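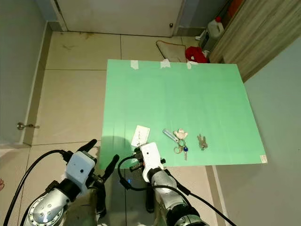

Adhesive hooks on a painted wall, will they hold?
jolene_henare
Hi all, long-time reader, first real post! We moved into a rental in May and the lease says no nails, no screws, nothing that leaves a hole. I'd love a spot by the back door for keys, dog leads and the tote bags that breed in my kitchen. My thought was to put the hooks on a board first and work out the layout on the floor, with a few strips of white tape along the far edge of a green board so it stays put, and a little handwritten card for what goes where. Has anyone lived with the stick-on kind for more than a season?

Samuel
Welcome, Jolene! Yes, four years now, through two apartments and one very heavy winter coat. Wipe the surface with rubbing alcohol, let it dry, press hard, and then (this is the part I never had the patience for) leave it overnight before you hang a thing.

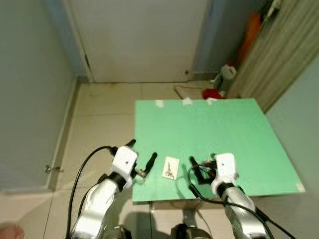 I'd also go easy on the weight. A bunch of keys is nothing, but a full tote bag swings every time you brush past, and the swinging is what peels it.

himach
Going to disagree with Samuel a bit, sorry! Overnight wasn't enough for me. Mine went up on fresh paint and took a strip of it down with them, and it cost me $160 of my deposit. I'd wait a few weeks after painting, and I still wouldn't trust them with a leash if there's a big dog on the other end of it.

Samuel
Fair, though that sounds like the paint letting go more than the pad. My walls were old gloss and I had no trouble at all.

gasora
Spacing matters too, and people always crowd them. Mark a level line in pencil and give every hook room to breathe, the way a straight row of small metal ones on clear square pads looks so tidy on a green panel. I like the clear pads because whatever color you've picked still shows through.

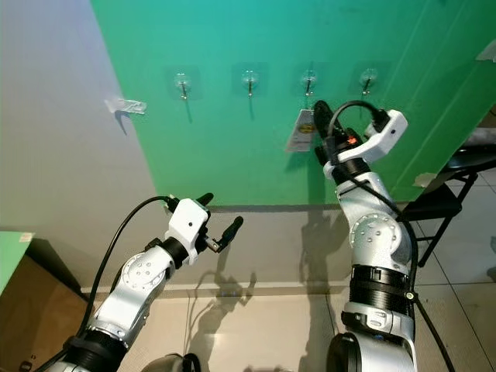

jolene_henare
Thank you both, and himach, ouch on the deposit! Our paint is old, so I feel a little braver. I've been dithering over spacing all evening with a cup of tea going cold next to me. Four metal hooks in an even row across the upper part of a green panel is pretty much what I want by the door, with the wall left showing underneath so the dog's tail doesn't scuff anything. Keys on the first one, leads on the next, and the totes can fight it out over the rest.

himach
Looks like a good plan. Take them off slowly when you move, and warm the pads with a hair dryer first.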